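Senad Dumitrescu
05/05/2022

ok thread on where the uni sim project has got to. Team Bamarari, 2 of us left coding, deadline closing in

6 tasks in the brief, all pick and place. same arm, same gripper, different clutter on the table each time

spent most of February getting the arm to stop shaking. turned out to be a gain I'd typed in wrong. fine. moving on

task 4 is the one eating my evenings - find the mouse, leave the carved tusk alone. Delić wrote the object list, take it up with him

seed 666, wrist view, fingers open just short of the mouse:

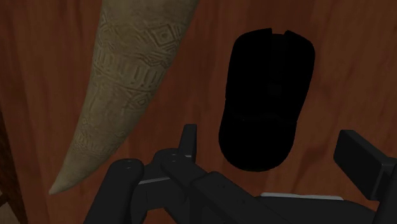 1 min read

black mouse, dark grey gripper. my edge detector hates this. the tusk with all its zigzags and diamonds gets picked out no problem, obvs

43 runs queued for tonight on the lab machine. pls dont anyone reboot it

next up is a proper depth mask, then teh write-up. Anbridge lot are already on task 5 - saw their repo, not worried (bit worried)

more tomorrow if the queue finishes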